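From: Wanda Boateng
To: Henwood players list
Date: 3/8/20
Subject: Re: [henwood] Karka shield, worth the farming?

Hi all,

Whitfield wrote:
> Has anyone finished the Karka shield since the patch? I've got
> 5 shells after a whole evening and I'm starting to think the
> drop rate has been cut. Also is it true you can't wear it with
> the Flundura boots any more? I don't want to salvage the boots
> if I'm going to need them back.

Don't salvage the boots! They still work together, the patch only changed the set bonus. You used to get the stamina regen with any two Flundura pieces plus the shield, and now it wants the boots and the gloves specifically (the belt doesn't count, which annoyed me no end as I'd just upgraded mine). So if you've got the gloves as well you're fine, and if you haven't, they're sold by the pedlar at the lower ferry once you've done his lost mule quest. I paid 578 silver for mine, but I had rubbish standing with the ferry people at the time, so you may well do better.

As for the shells, I don't think the rate has been touched. I finished my shield last week and needed 12 shells like always. What has changed is where the big crabs turn up. They used to be all along the beach and now they mostly come out in the tidal caves, and only when the tide is low, so if you're running up and down the sand like I was for the first two nights you'll just be hitting the little ones, and those hardly drop a thing. Go in by the north cave, clear the first chamber, then walk right back out to the rocks before going in again. If you wait inside they don't seem to come back.

Biscuits and tea are strongly advised for all this.
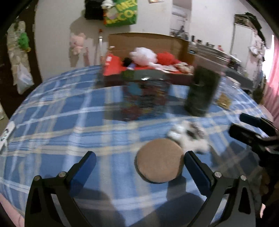

Biscuit-shaped thing on the table, tartan-ish cloth under the glass

Now, is it worth it? Depends what you're playing. On my warden I love it, the block is huge and the shell spines knock a bit of health off anything that hits you in melee. It's heavy though, and on my scout I couldn't dodge properly until I'd swapped the rest of my kit for cloth, at which point I was getting flattened by archers anyway. I wouldn't bother on a scout unless you just like the look of it (it is very handsome with the green dye).

One more thing, take it to the smith in the harbour and not the one up at the fort. Both will make it, but the fort one still hands you the old version that stops improving at level 90. I don't know if that's a bug or they forgot about him. I reported it back in April and never heard a peep.

If you want company in the caves I'm usually on after supper. I've got spare tide lanterns too, so don't go buying one.

Does anybody know whether the spines work on the jellyfish? I've fought a few and I honestly can't tell from the numbers popping up.

Wanda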